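My landlord's idea of a furnished kitchen turned out to be a kitchen with a drawer, and the drawer came with opinions. It opened as far as the knuckles and then stopped. For most of the spring I got my utensils out of it the way a raccoon gets things out of a vending machine.

In September I finally pulled the whole thing off its runners and tipped it onto the bed, the only flat surface I own that wasn't already covered in kitchen. I had planned on ten minutes. I was still sitting there when it got dark.

The jam was caused by a potato masher standing slightly upright, which I'm choosing not to dwell on. Under it were 3 can openers. One works. One works if you hold the can at an angle and talk to it. The third was left by the previous tenant and has never opened anything, though it did once open me.

I own two melon ballers and have never balled a melon. I asked my neighbor Virgilio Quiambao if he wanted one and he said he already had one he didn't use – so that's apparently a whole building full of us.

Then there was the scoop. Gray plastic, big shallow bowl, long straight handle, a bumpy rim that feels like the edge of a pie crust. I can't tell you what it's for. It's too wide for the flour canister and too shallow for soup, and I have tried both. I bought it at the Gavley flea market in a box of other things, because I wanted one of the other things, and I no longer remember which.

It has survived nearly every clear-out since. I moved it from the Plondar apartment wrapped in a dish towel, like it was crystal. Every time I get it as far as the donation bag I think, well, what if I need to scoop something wide and not very deep?

So it stays. The melon ballers went, and the two worse can openers, and a garlic press with garlic in it from a previous administration. The drawer now opens all the way. The scoop lives at the front, where I can look at it while I use a spoon.
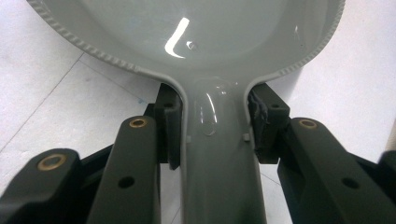

*The scoop. Suggestions welcome, soup excluded.*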